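On Keeping a Household Food Record

2023-02-03

Readers of this blog will know that I began writing down what our household eats in September. Several have asked for an account of the method and its results, and the present entry is intended to supply both.

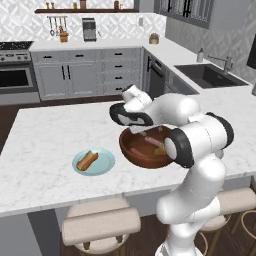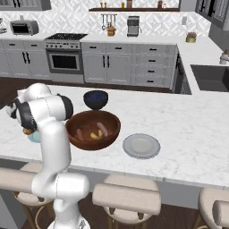
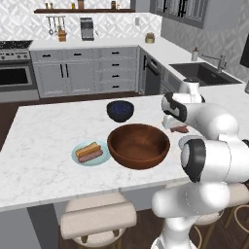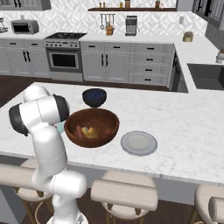
White marble, a brown bowl and something to eat.

The record itself is a ruled notebook purchased at Lisness, the stationer on the corner of our street. Each page covers one day. The left column states what was served, the right column what was left over and what became of it. Prices are entered on the back of the page, where they do not interfere with the reading of the front.

My first attempt, made some years ago, required every item to be weighed. It was abandoned before the second week. Dymphna Hanrahan, with whom I shared a kitchen in Burkden at the time, objected to finding the scale on the table at breakfast, and I now consider her objection to have been sound. The current notebook contains no weights except those printed on packages.

The principal finding concerns bread. We were buying 2 loaves at each visit to the store and finishing one. The second was frequently entered in the right column under "birds." We now buy a single loaf, slice it at home and freeze half. Rice presented a similar difficulty. A bag marked 1000 grams was expected to last the month, and in practice around 800 grams were used. The remainder was added to soup, following a recipe sent by Henryk Tomaszewski, which calls for more dill than I would have thought advisable.

Some entries have proved less useful. Coffee was recorded for the first month and then discontinued, as the quantity did not vary. Meals taken elsewhere are noted by place only. A supper at the home of Corinne Pennington therefore appears simply as "Pennington, late."

Gergely Győri has written to recommend a computer spreadsheet in place of the notebook. His suggestion is appreciated and has been declined for the present. The notebook may be opened with one hand while stirring, and it has already survived a quantity of tomato sauce.

The next entry will address the pantry shelves, including the matter of the unlabeled jars. Correspondence on the subject of dill may be left in the comments.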